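Lockwood launches table setting range for small homes
FOR IMMEDIATE RELEASE 3/25/26

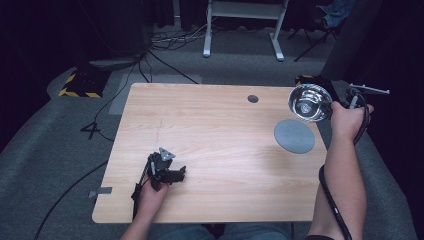

Lockwood Press Office | Tableware and Dining

Lockwood is bringing out a new tableware line, Nemodus, for people who eat, work and do the ironing paperwork at the same table. Clear glass bowls, round grey mats, not much else. On sale from Monday at Jasomeo shops and by post.

Twelve pieces in the full set. Bowls come in four sizes, all clear glass, all round. Mats are flat and plain, dinner-plate size, and go under a bowl so it isn't set straight down on pale wood. Wipe clean, stack in a drawer.

The range was tried out over the winter in some 200 households in and around Skosesier. Most asked for a heavier bowl. They got one. A few wanted the mat in red, that may follow later in teh year.

First run is 925 sets. Single bowls and mats sold seperately once those have gone. Replacement mats can be ordered at any time.

Samples for reviewers: ask the press office, say which size. Please return mats as well as bowls.

Price list on request.

ENDS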